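Small clothes rack for a narrow room, wire hangers or not?

Trakcombe_Jo
Moved into a place with no closet and bought a small white rack with a single rail. It's the Gonberg one, 2 posts and a rail, paid 390 for it secondhand in Mangundap. My question is hangers. Thin wire or thick plastic?

pell2954
Wire. You fit more on a short rail.

marrow_k
Disagree. Wire leaves bumps in the shoulders of T-shirts, and the hooks slide along a smooth rail until everything ends up in one bunch. I threw mine out in September.

pell2954
They slide if you load one end. Hang from both ends toward the middle.

Trakcombe_Jo
I don't have many clothes out, mostly tees. The rest is in a box under the bed.

marrow_k
Then you don't need to save space. Get the thick ones.

Ponthorpe_4
Check the height too. Long things touch the floor on the low racks. I fold pants over the bar and keep dresses on a door hook.

Trakcombe_Jo
I'm staying with light blue wire ones for now, they were cheap. Something red, probably a tee, at the left end, something dark blue held up with a hanger in its fold, spare hangers to the right.
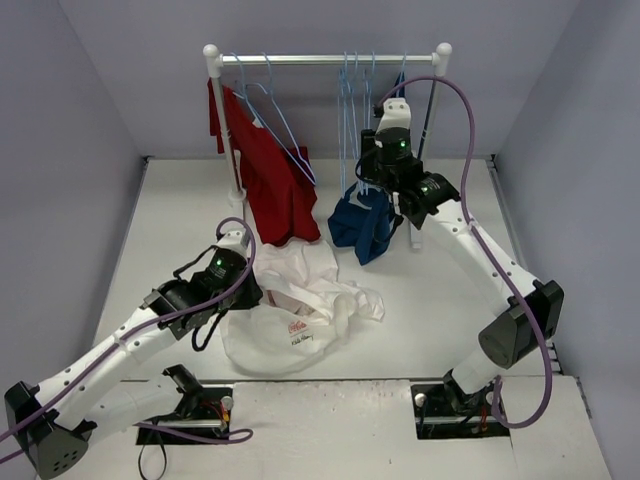
Wahyudi Kusuma
I'd still put a rubber band at each end of the rail. It stops the hooks from sliding and you can take it off later. Worked on my old rack with the same kind of hangers.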